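Purchasing Help Desk > Equipment planning > Ticket 3116
Subject: Do we budget for wider grippers, or just more spare fingers?
Opened by: Annelies Rainer
Assigned to: Tin-yau Kwok
Status: Waiting on quote
Opened: 20/01/2024

Hi Tin-yau, and thanks so much for picking this one up (I know you've got the whole Trelham order on your plate as well!). I'm putting together the February equipment request for the two-arm table and I've got myself in a bit of a tangle over the grippers. Lai has quoted us on a wider gripper from Graltora, and it's a lovely thing, but it would eat the lot and leave nothing for spares. Before I sign anything I'd like to be sure we need it. The job is the drinks one, a bottle and a couple of plastic cups, and I've put the wrist camera view in so you can see what sort of bottle I mean.

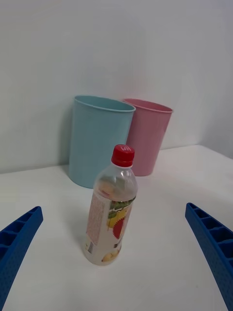

Bottle between the blue fingers, cups behind, left one light blue and the other pink.

My budget line is $3116 and I'd rather not go back and ask for more, having done that last year and still feeling a bit sheepish about it. Ute tells me the ribbed fingers wear out quicker than the rest of the arm, so spares have to come out of the same money.

Reply from Tin-yau Kwok

Hello Annelies, happy to help, and no need to be sheepish, everybody goes back for more at least once. I'd do this in steps, cheapest first, and please write your notes under each one so Pei-shan can follow along when she does the figures.

Step 1. List what the fingers have to go around, widest item first, and measure with the calipers instead of off the camera. Things look bigger or smaller depending on how far they are from the wrist.

Annelies: Done. The cups are wider at the rim than at the base, so I took both measurements and wrote down the rim. I've used the rim for the whole comparison, which is a bit hard on our old grippers, but I'd sooner be caught out that way than the other. This view has both cups and a fair bit of clear table in front of them.
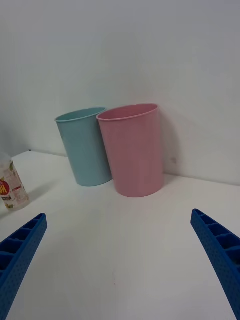

Step 2. Check the hold. You want the blue ribs coming up both sides of the bottle. Have a look at the label too, as those wraparound ones can be slippery and people sometimes blame the gripper for it.

Annelies: I had a good close look at this one. The fingers come up either side to the level of the leaves on the label, and there's a fair bit of the pear still showing between them. There are droplets inside the shoulder of the bottle, so I've added a box of paper towels to the request in case we get them on the outside as well. Yu-ting says that's consumables and belongs on a different form. I'll move it. 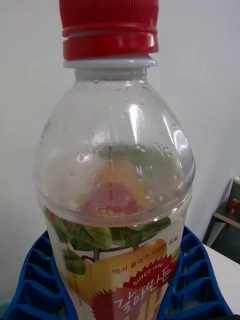 Step 3. Price the two options side by side, freight included. Skornix sell the fingers in pairs and their freight is flat, so one bigger order beats two small ones.

Annelies: Skornix spare fingers are $40 a pair, and freight is $100 however many we get. The Graltora gripper is $356 over my whole line before freight, and that's for one arm! We'd want it on both or the left and right wouldn't match. I asked Lai whether there was any give in the price and he was very kind about it, but no.

Step 4. Before you order, look at the whole table from the side camera and make sure there's room for the fingers to open on both arms. A wider gripper needs more elbow room, and I've seen people pay for one and then have to buy a bigger table to go with it.

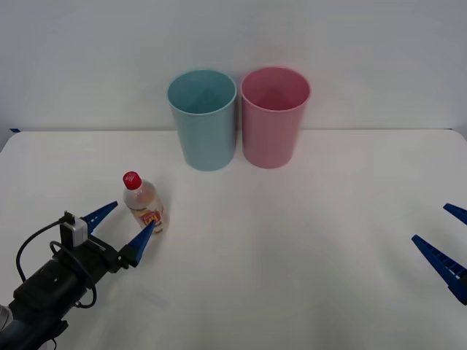 Side camera, fingers open on both arms.

Annelies: Plenty of clear table on the right, as you can see, so space wouldn't have stopped us. It's the money. I'm leaning to spare fingers from Skornix and leaving the wider gripper for next year's plan, if you're comfortable with that?

Reply from Tin-yau Kwok

Very comfortable. If the rim measurement fits inside the opening on the spec sheet with a bit to spare, I can't see a case for the wider one on this job. Do get the freight in writing, though, and ask Skornix whether the left and right fingers are the same part. I'll keep the ticket open until the quote is in.

Reply from Annelies Rainer

The rim fits, I checked it against the sheet twice and had Ute check it as well. I've written to Skornix about the freight and the left and right question, and Pei-shan has the draft figures. I'll attach the quote here once it comes. Thanks again, you've saved me a very long evening with the spreadsheet!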